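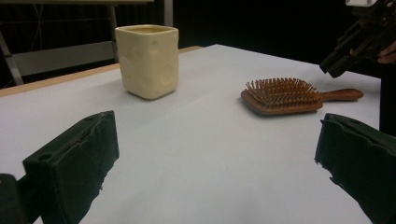 Do both fingers of a hand-held gripper need to be linked to the trigger, or can one of them stay fixed? Link them both if you want the object to end up centered between the fingers; a fixed finger is simpler to build, but it pushes things sideways unless you bring it right up to the object before you squeeze.

May
Osaze Nwankwo

Hi all,

Ifeanyi sent such a good set of questions last night that I've put the short version of the first one at the top and will work through the rest underneath. Apologies for the length. I got into the shop at Effiong after dinner meaning to swap one spring and came out with pages of notes and a very good mood.

Ifeanyi Babalola wrote:

> I have been following the Dosia thread from Plernincombe and I finally
> want to build one. We only have a drill press, a small printer that
> works when it feels like it, and a bench in my garage, so I can't copy
> everything you people do at Effiong. Before I buy parts, a few things.
>
> First, the linkage. Your drawing has both fingers moving, but my
> cousin built a grabber with one fixed jaw and it is a lot less fuss.
> Is the second moving finger worth it?
>
> Second, the trigger. I have big hands and the handle in the drawing
> looks short. Can I just stretch it, or does something else break?
>
> Third, what are you all picking up with it? I was going to test on
> wood blocks since I have a bin of them. Someone told me that was a
> waste of time and did not say why.
>
> Fourth, two hands. Is it worth making a pair right away, or should I
> get one right first? Passing something from one gripper to the other
> looks like the most fun part of all this.
>
> Last, the return spring. I keep reading different things. Stiff or
> soft?
>
> Ifeanyi

OK! In order.

Linkage. The linked version is more work and I would still do it. You have a pair of cranks off one push rod, and the whole job is getting the crank pins drilled at the same radius. Mine were off on the first set and one finger arrived early every single time, which felt like shaking hands with somebody who has a limp wrist. On your drill press, clamp both cranks together face to face and drill them in one go. Don't measure twice and drill separately like I did. If they're drilled as a stack, any error is the same error on both sides and you'll never feel it.

Keep the push rod straight. I tried a version with a bend in it to clear the handle screws and it flexed just enough that a gentle squeeze went nowhere and a firm one arrived all at once. A straight rod and a slot in the housing fixed that in an evening.

Handle. Stretch it as much as you like behind the trigger pivot. In front of the pivot, leave it alone, or you change how far the rod travels and then your fingers won't close all the way (ask me how I know). I'd mock it up in scrap first. Tape a dowel to a block, hold it for the length of a song and see where your wrist starts complaining. Mine was happiest with the handle at 90 degrees to the fingers for work on a low table, and leaned forward a bit for a bench I stand at. There's a lot of personal taste in it and you have the advantage of building for one person. The shared ones here have to fit everybody, and the result is a handle that's a little bit wrong for each of us.

What to pick up. Whoever told you blocks are a waste was being a grouch, but there is something in it. Blocks are great for the first hour. They tell you if your fingers are parallel, since a block will twist in your grip if they aren't. After that you stop learning, and the things in your kitchen and bathroom take over. My two favorites right now are a cream ceramic cup with dimples all over it like Swiss cheese, and a wooden paddle hairbrush. You wouldn't believe how much I've gotten out of that pair!

With the cup, the body is squarish, with rounded corners and a slight taper, so you have flats to go for and corners to avoid, and then the dimples mean the flats aren't really flat. Come at it square and you get two decent faces. Come at it on the diagonal and you're holding it by the corners, and it wants to spin. You can also try one finger inside and one outside over the rim. I go slow for that, with a folded towel on the table, and I'd suggest the towel to anybody who is fond of their cups.

The brush is the better teacher. Lying flat with the pins up, it gives you a slim smooth handle at one end and a wide head with a thicket of wooden pins at the other. Grab the handle near the tip and the head sags, and it rolls between the fingers. Grab where the handle meets the head and it sits much better, but you need to get low and you'll find out right away if your fingertips are too thick to slip down beside it. Grabbing by the pins is a whole other thing that I haven't got the hang of. I love that one plain bathroom object has so many ways to go wrong.

I like a bare white table for this with lots of space between things. The fingers on mine are dark green and I can see exactly where they are against the white. On our old brown bench I kept misjudging the tips. Set the cup to one side and the brush to the other, well apart, and you also get to practice the reach.

Two grippers. Get one right first, then build the second one as soon as you can stand to. I know how tempting the pair is. But every mistake you make on the first is a mistake you'd have made in duplicate, and the second goes together so fast once you know the order. I did the linkage on the second in one sitting, with the radio on.

Then, yes, the handoff is every bit as fun as it looks. Do it with a friend before you try it solo! One person on each gripper is far easier than one brain running both hands, and you talk to each other about it – "I've got it, let go" – and that talking turns into the habit you need later when it's your own left and right. Start with the brush, with one of you on the head end and one on the handle. There's plenty of length to share, so the fingers don't crash into each other. The cup is harder than it looks for this. Once one gripper has the two good faces, the other has to come in at the remaining two, and the handles want to be in the same place. We haven't settled on the best angle. If you find one, please write it up for the list.

Return spring. Soft, and then a bit softer. I started stiff because it felt crisp on the bench, and my forearm was done before the coffee was. The spring only has to open the fingers, and if they don't open with a soft one you have friction someplace that a stiff spring would just be hiding. Take the spring off completely, tip the gripper up and down, and see if the fingers swing freely. If they hang up, look at the pivots first. I had a washer in backward with the burr side rubbing. The one that's in there now has gone 2000 squeezes on the tally sheet with the same spring, and it opens the way it did at the start. (The tally sheet lives on the nail by the drill press. If you use the gripper, write your squeezes down, this means you, Tremville evening crowd.)

A few odds and ends you didn't ask for:

The pivot screws will walk out. Use locking nuts and snug them until the finger just drags, then back off a hair.

Put the finger mounts on with 2 screws each and make the holes in the fingers a loose fit, so you can true them up against a flat block before tightening. I skipped this on the first one and shimmed it with paper for a week.

Make the fingers easy to take off. You'll want to try other shapes the moment you pick up something awkward, and you don't want to open the housing every time. I have a narrower set sketched for going down beside the brush and a wide set for mugs, and I can't decide which to make first. Opinions welcome.

Leave the housing open on one side until you're happy. I closed mine up early since it looked so nice and had it open again before lunch.

If you can get over from Plernincombe some evening, bring whatever you've got, even if it's only the cranks. The drill press here has a proper vise and I'm usually in by 7. I'd love to see what you do with the long handle, and I'd like to steal it if it's good.

More on the wide fingers when I have some to show.

Osaze

> One more thing, do you bother with rubber on the fingertips?
> I have an old inner tube I could cut up.

Sorry, nearly missed that one at the bottom. Try it bare first so you know what the shape is doing, then glue the inner tube on one finger only and compare. I'd be really curious how it does on a glazed cup.

Dosia builders list, Effiong shared workshop, Tremville | Contact the list owner | Copyright remains with each poster | Back to top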